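Surnames and Records, Unit 4: Farm names used as surnames
Notes for the evening course, Jirnstead
Tutor: Ulla Suominen
Dec 8, 2018

4.1 Terms

A farm name identifies a holding. A surname identifies a line of descent. In the parishes covered by this unit the same word may do both jobs, and the register seldom tells you which is meant. Record the word as written and leave the decision until you have at least 3 entries for the household.

4.2 Change of holding

A man who moved to another farm often took the name of the new one. Children baptised before the move may appear under the old name for the rest of their lives. Brothers can therefore carry different surnames with no difference in parentage — a frequent cause of false splits in student trees.

The reverse error is also common. Two households called Kokkonen in neighbouring villages need not be related. Check the patronymic, the godparents and the tax list before joining them.

4.3 Spelling

Clerks wrote what they heard. Expect doubled consonants to be dropped, k and c to be exchanged, and endings to be shortened. Kimora, one of the two names in the practice set, is spelt four ways by a single clerk. Clollico shows less variation but is often misread in the index, where the double l has been taken for a t. Always go back to the page itself.

4.4 The practice set

The set contains almost 500 entries copied from baptism, marriage and burial registers. Each has a running number, a folio and a transcript. Dates are given as in the original. A gap of 70 entries falls in the burials, where the leaves are missing.

4.5 Written work for March

Choose one of the two names. Trace it through three generations and submit:
a chart with folio references
a table of spellings, in date order
a commentary of no more than 1000 words

State plainly where a link is inferred. A broken line on the chart is acceptable; an unmarked guess will lose marks. 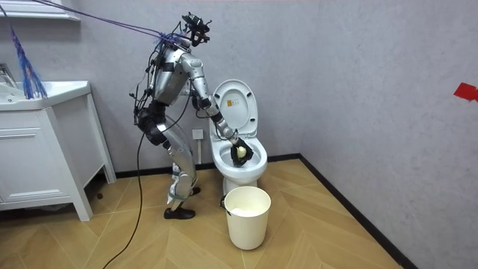
Fig. 1. Humanoid robot with a sponge at a toilet bowl.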